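3. Collecting the Demonstrations

3.1 Two ways of showing the task

Every demonstration in the Gasine set was given in one of two ways. In hand guiding, the operator stands at the table, switches the arm to its free-drive mode and moves it through the task by holding the wrist. In remote control, the operator sits at a separate desk and drives both arms with a pair of small leader arms, each with the same joint order as the arm it controls. We call the leader arms Pisel units, after the workshop name they were built under.

Hand guiding was used for tasks that need one arm. It gives clean contact with the table, but the operator's body often blocks a camera, and the second arm has to stay parked. Remote control was used for anything with two arms. It is slower to learn. The operator feels no force from the grippers and has to judge a grasp by eye, which matters a great deal when the object is clear glass.

3.2 Tasks

The task list has 20 entries, all taken from bench work that a lab assistant might be asked to do. They include moving a beaker from one side of the table to the other, placing a test tube in a rack, pouring from one container into another, and picking up a flat object such as a sponge. Before each demonstration the objects were placed by hand without a template, and the operator was told only which task to carry out. No fixed path was given.

A demonstration ended when the operator pressed the foot pedal. Operators could discard a run on the spot by pressing the pedal twice. Najwa Atallah checked the remaining runs from the recordings and marked each as complete, partly complete or failed. Failed runs were kept in a separate folder and were not used for training.

3.3 Operators and counts

Six operators took part. Two of them had used the leader arms before, and the other four had a practice period of one morning. We recorded 1,825 demonstrations that were marked complete. Of these, 474 were given by hand guiding and the rest by remote control. The share is uneven because most of the tasks call for two arms, and we did not try to balance it afterward.

Practice runs are not part of the count. Neither are runs from the first week of July, when the clock on one of the recording machines drifted and the joint readings could no longer be matched to the video.

3.4 Cameras and recording

Views were taken from above the arms, from the wrist, and from fixed positions beside the table. The Vanness recorder writes all video streams and joint readings to one file, with a shared time stamp. We did not mask or crop the background. People and furniture elsewhere in the lab are left in the video, and the training code sees them as they are.

The wrist view turned out to be the most useful one for glassware. From overhead, an empty beaker can almost vanish against the tabletop, while the wrist camera shows its rim and markings at close range. The fixed views were mainly used by the reviewer, who needed to follow an arm as it crossed the table.

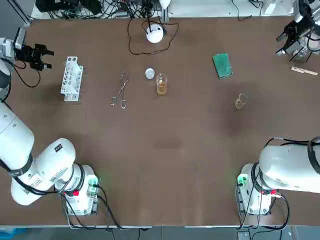
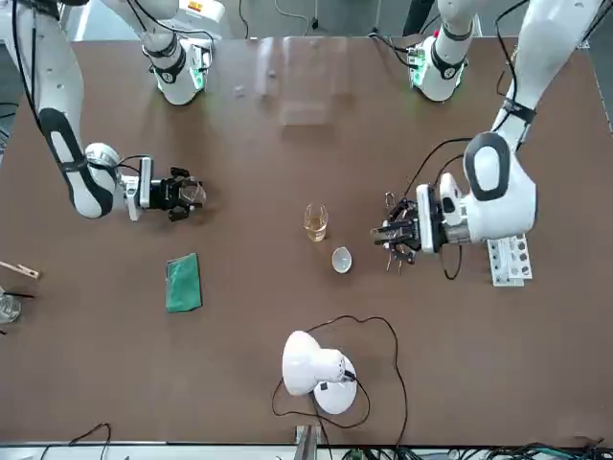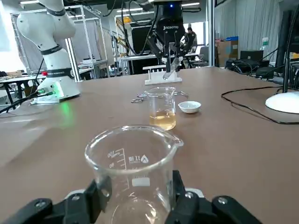
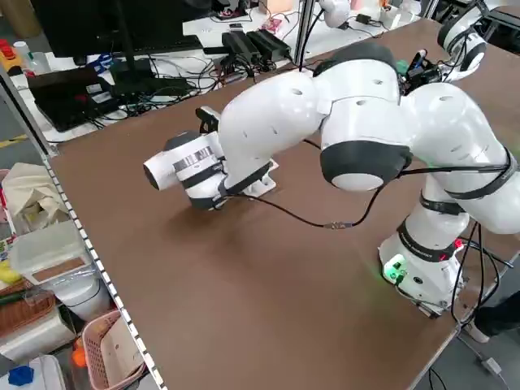
Figure 2. Camera views of the work area, in order: both arms and the bench objects from overhead; a parallel gripper and a multi-fingered hand on either side of a glass of yellow liquid; wrist view with an empty beaker held between the fingers; one arm from a fixed camera.

3.5 Preparing the data

Joint readings were resampled to match the video. Pauses at the start of a run were trimmed, but pauses in the middle were left in. Operators using remote control often stopped just before closing a gripper on glass, and we wanted the trained policy to have seen this. Gripper commands were stored as the requested opening, and the measured opening was stored next to it.

The files were then split by operator. One operator's runs were held back for testing, and the Mirani policy described in Section 4 was trained on the runs of the other five.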